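Share 3 Comments 39
18 February 2022
By Sunee Phromma

Trerkis Hand-Held Gripper Pair: Build and Set-Up Guide
Section 4. Cabling, markers and first bench check

Before starting this section, both grippers must be assembled to the end of Section 3, with the finger pads fitted and the trigger moving freely through its full travel. If the trigger catches, go back to step 3.6. Do not try to correct a stiff trigger by loosening the housing screws, as the two halves of the shell also locate the camera mount.

The instructions are written for the pair built at the Dresstead shared workshop. A single gripper is set up the same way, leaving out 4.4. Part names follow the Ferri parts list in Appendix A. The grippers are called A and B throughout. Mark them now, inside the handle, with a paint pen.

4.1 Tools and parts

Hex keys, 2 mm and 2.5 mm
Small flush cutters
Matte tape, black
Reusable cable ties (zip ties are not suitable, see 4.2)
Two printed marker sheets on matte stock
Two marker cubes, printed and cleaned of support material
Two data cables
Steel ruler
Laptop with the Zallden logging software installed

4.2 Routing the cables

1. Disconnect both grippers from the laptop and from any power supply.

2. Feed the cable of gripper A through the opening at the base of the handle. Push from the outside in. The plug will pass only with its flat side facing the trigger.

3. Seat the plug in the board. It must go fully home. Pull gently on the cable at the plug end to confirm.

4. Form a strain relief loop inside the handle and hold it with one reusable tie. The loop must be large enough to turn without a kink.

5. Close the trigger fully and open it again. The loop must not touch the linkage at either end of the travel.

6. Close the handle cover and tighten the two screws with the 2 mm key. Stop when the cover sits flush.

7. Repeat for gripper B.

Caution: Do not use zip ties inside the handle. The cut end of a zip tie is sharp enough to wear through the cable jacket under repeated movement.

Note: The first handles printed at Dresstead had a smaller cable opening. If the plug does not pass, open the hole with a round file and remove all dust before continuing. Do not drill it. The wall at that point is thin and the drill will grab.

4.3 Fitting the marker cubes

1. Print the marker sheet at 100 percent scale. Turn off any "fit to page" setting in the printer dialog.

2. Measure the outer black border of one printed marker with the steel ruler. It must measure 52 mm on both sides. A marker that is off in one direction only means that the printer is scaling the page. Reprint it.

3. Cut out the markers, leaving a white margin on every side. The detection software needs the margin to find the border.

4. Fix the markers to the cube with thin double-sided tape. Start from one edge and smooth toward the other. Air bubbles will bend the pattern and must be pressed out or the marker replaced.

5. Place the cube on the mounting post and fasten it from below with the 2.5 mm key. There must be no play when the cube is twisted by hand.

6. Enter the marker numbers for grippers A and B in the settings file. Each number may be used once only.

Caution: Glossy paper and clear tape over the marker both reflect the ceiling lights. A reflection across the pattern is enough to lose detection for as long as it lasts – use matte stock and leave the face uncovered.

4.4 Working with both grippers

The pair is checked by two people, one to each gripper. Agree beforehand who gives the start signal. The cables should be laid out before either gripper is picked up, and each operator should have enough slack to reach the full working area without pulling on the laptop.

Keep the fingers of one gripper away from the cube of the other. The pads are textured and will scuff printed paper on first contact.

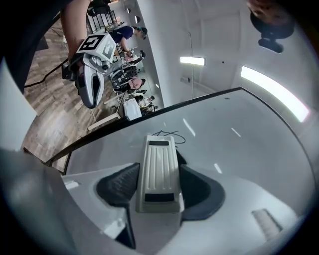
Figure 4-1. Second gripper with marker cube fitted, as seen from the camera of the first. The black cable leaves at the base of the gripper.

1. Hold both grippers still with the fingers open. Start the logging software and select "Pair check".

2. Wait for both camera views to appear. The views are wide-angle and straight lines will look bent toward the outside. Do not apply lens correction at this stage. The calibration in Section 5 expects the uncorrected view.

3. Confirm that the finger pads are visible in each view. If they are not, the camera mount is fitted the wrong way around. See 3.9.

4. Turn gripper B slowly until one face of its cube points toward the camera of gripper A. The software draws an outline on the marker when it is detected.

5. Move gripper B away in small steps, keeping the same face toward the camera. The outline must remain steady. If it flickers, check the flatness of the marker first and the lighting second.

6. Repeat steps 4 and 5 with the roles exchanged.

7. Save the result as a new file. The software does not ask before writing over an old one.

Note: Other people may work in the same room during the check. Ask them to stay clear of the cables, and put away any printed markers left on the benches. A loose sheet carrying a valid marker number will be detected like any other.

4.5 Trigger travel check

1. Select "Travel" in the logging software.

2. Open the fingers of gripper A fully and press the zero key.

3. Close and open the trigger 200 times at an even pace. Rest as needed. The counter holds its value during a pause.

4. Open the fingers fully again and read the offset. Write it on the build sheet.

5. An offset of 3 counts or less is acceptable. If the value is higher, tighten the set screw on the sensor magnet and repeat from step 2.

6. Repeat for gripper B.

Note: Soon-im Ko reports that on her build the offset settled only after the finger pads had been removed and seated again. This is worth trying before the sensor is replaced.

4.6 Faults at this stage

Camera view missing, software sees the gripper: plug not fully home. Repeat step 3 of 4.2.

Camera view drops out when the handle is turned: strain relief loop too tight. Open the cover and form a larger loop.

Marker detected but position jumps: wrong marker size in the settings file, or the same number used twice.

Marker not detected at all: margin cut away, or cube mounted with a blank face outward.

Trigger stiff after closing the handle: cable caught between cover and linkage. Open at once. Do not force the trigger.

4.7 Storage between sessions

Unplug at the laptop end first. Coil the cables loosely and do not wrap them around the handle – the bend at the base is the point where they fail. Lay the grippers on their sides with the fingers open and nothing resting on the cubes. At Dresstead, the pair goes back on the upper shelf with the build sheet.

Continue with Section 5 only when both grippers have passed 4.4 and 4.5 in the same session. If a cube is removed for any reason after that, both checks must be done again.

Related
Section 3. Trigger, linkage and finger pads
Section 5. Camera calibration
Appendix A. Ferri parts list
Zallden logging software: change notes for May
Printing marker cubes without support scars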